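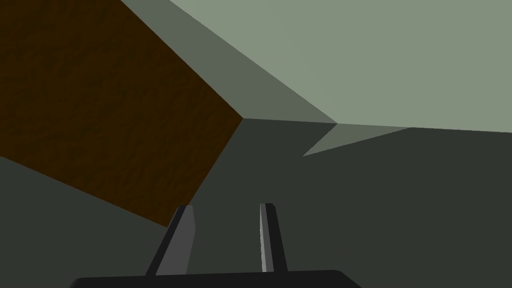

Skarkmont, 29 avril 2026

Simulateur Flurlow : la pince s'ouvre mais rate le cube

Bonjour,
J'évalue la licence d'essai de Flurlow (module préhension, vue caméra au poignet) avant un achat pour l'atelier. Tâche de base : saisir un cube brun avec une pince à deux doigts parallèles. Sur 927 essais lancés avec la politique fournie, 409 réussites, soit presque 44 %. Dans les échecs que j'ai relus, le cube reste en haut à gauche de la vue, le coin bas près du doigt gauche, et l'approche ne se recentre pas. Rendu par défaut, aucune texture sur les plans gris-vert. Problème de calibration ou limite du produit ?
Wubit Hailu

Drunavus
Commencez par la transformation caméra-poignet. Dans Flurlow elle est déclarée à deux endroits : le fichier du robot et celui de la scène. En cas de désaccord, le rendu prend le second et le contrôleur le premier, sans avertissement. Un décalage toujours du même côté correspond bien à ce cas. Comparez les deux matrices, puis relancez une série courte avec la graine fixée à 7. Affichez aussi une vue au moment où la politique décide de descendre. Chez moi, avant correction :

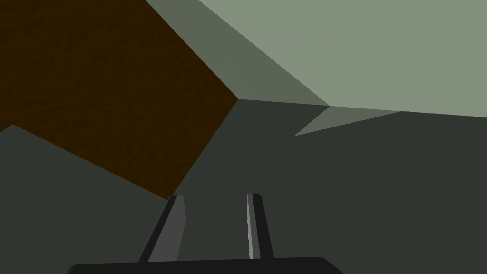

Vue poignet, pince ouverte, coin du cube près du doigt gauche.

À cette distance une seule face du cube est visible et elle sort de l'image en haut et à gauche. L'estimation de pose a donc très peu d'arêtes pour travailler. Après alignement des matrices, il faut encore relever la hauteur de pré-saisie, réglée trop bas dans le profil livré.

Admasu
Pareil ici, j'ai fini par prendre une autre licence. Le support répond, mais lentement.

Wubit Hailu
Matrices différentes en effet, erreur de signe sur la translation latérale. Corrigé dans le fichier du robot. Je relance la série complète avec la pré-saisie relevée. La licence d'essai court jusqu'en juillet, je posterai le taux ici avant.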